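From: Domnica Văduva
To: Plambridge Playroom list
Date: 2025-11-06
Subject: Re: Kitchen corner, what stays out?

> Can someone post what is in the kitchen set at the moment? Olivares
> has offered us another box of play food and I don't want to say yes
> if we can't store it. Also, is the green colander still with us or
> did it go to Dovthorpe with the dress-up clothes?
>
> Olivares wants an answer before December.

The colander is still with us. I had the set out on the white table this morning, and the slotted spatula in the same mint green is there too, along with the big black pot, the small black pot, the lavender plate, the teal measuring cup and the little blue bowl.
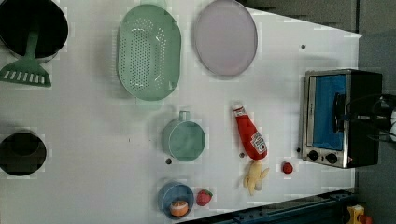

For food we have the orange half, the strawberry, the tomato, the chicken drumstick and the ketchup bottle. The other half of the orange has been missing since the summer. If it turns up in a coat pocket, please drop it in the tray by the door.

I would say yes to Olivares, but only for food. We don't need more pots. The big one already takes up most of the lower shelf, and the toaster oven has to go beside it. Vegetables would be the most use, and bread if they have any. The box should be no more than 50 cm long or it won't fit under the bench.

Dovthorpe asked to borrow the plate and bowl for their open day. I told them that was fine as long as both come back the same week.

One more thing on storage. The key for cupboard 204 sticks, so pull the door toward you before you turn it. There are 3 empty bins inside and the new food can go in those.

Domnica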